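Section 4: Teaching the cable chore

Revised 12/12/19

By now you've got the Cuvlow base bolted down, the Zaltora software talking to it, and a pair of hand grippers charged and paired. Good! This is the section most people buy the kit for, so take your time with it and enjoy it.

First, a word about what to expect. We get asked all the time whether a machine can do the small jobs yet: folding the tea towels, sorting the odds-and-ends drawer, tidying the cords behind a desk. The answer changes with the job. Picking up a firm block and putting it in a tray is very close to solved on this kit. Towels are coming along. A loose cord on a smooth table is still hard, and we love it for that, because every bit of progress shows. A cord never lies the same way twice, it's thin, it slides off when you pinch it badly, and the plug end weighs more than the rest.

In November we ran the cord chore on the bench 1,762 times with the standard settings. Short white cords on a white table gave us the most trouble by a long way. Dark cords on the same table went much better. If you're choosing your first job, start dark and work your way up.

4.1 Before you start

You will need:
Two hand grippers, left and right
One cord, 30 cm or longer, with nothing plugged into either end
A clear patch of table you can reach across without leaning
The Vikitex fingertip set (the soft ones, not the ribbed ones)

CAUTION: Never practise on a cord that is plugged into the wall. The tips can nick the outer layer.

NOTE: Shiny tables throw back the ceiling lights. If the preview looks washed out, turn off the row of lights nearest the table or lay down a plain cloth.

4.2 Setting the grippers

1. Hold one gripper in each hand and squeeze both fully closed. The tips should meet along their whole length. If there's a gap at the front, loosen the small screw under each finger, line the tips up and tighten again.

2. Open both grippers as wide as they go and wait for two beeps.

3. Close them slowly. The width reading on the screen should fall smoothly to zero. A reading that jumps means the finger isn't seated, so pop it off and press it back on until it clicks.

4. Wipe both lenses. Do this every session, even if they look clean. A thumbprint is enough to spoil a morning's work.

5. Check where your own leads run. Bring them back over your forearm and clip them at the elbow so they don't drop across the table.

NOTE: If you're using the older Kopecký fingers, set the tip length to 18 mm in the Tools menu before step 2. They are a bit shorter and the software won't pick this up by itself.

4.3 Recording a demonstration

1. Drop the cord on the table from a hand's height and leave it however it lands. Don't straighten it! The messy starts are the useful ones.

2. Press the foot switch. The light goes green.

3. Bring one gripper down to the cord a short way behind the connector. Keep the other one low and closed, ready to help.

4. Pinch, pause for a slow breath, then lift.

5. Take the loose end with the second gripper and make one easy loop.

6. Lay the loop flat, open both grippers and back straight out.

7. Press the foot switch again.
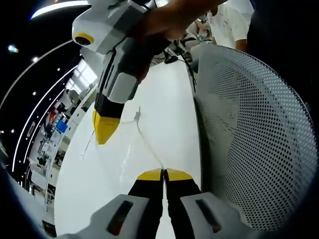

Do 15 of these, then stop and play them back before you record any more. You're looking for smooth approaches and a clean let-go at the end. Throw out any run where the cord was dragged along by accident, or where one gripper blocked the other's view for most of the lift. A fumble you recovered from is fine, so keep it. The machine learns a surprising amount from watching somebody miss, slow down and try again.

CAUTION: Move chairs well back before you hand the job over to the arm. It swings wider than your own elbow does, and a tall backrest is easy to clip.

4.4 First run on the arm

1. Choose Train, then Cord, then Start. Leave it overnight.

2. In the morning, set the speed to Low and keep a hand on the stop button.

3. Drop the cord as before and press Run.

4. Let it try three times before you step in.

Expect it to find the cord more often than it lifts it, and to lift it more often than it loops it. That's the normal order, and watching the first proper loop go down is a real thrill (there was cheering at our bench). If it keeps pinching bare table, go back to 4.2 and check the tips. If it grabs the connector and drops it, record another batch with your pinch a little further back.

Is it faster than doing it yourself? Not even close. You could tidy the whole desk while it thinks about one cord. But the same arm couldn't find the cord at all on last year's software, and we'd happily bet on it getting a good deal quicker.

4.5 Packing up

Save the session under a new name. Take the soft tips off and store them flat, away from sunlight. Put both grippers on the charger with the fingers open.

Continue to Section 5: Cloths and towels.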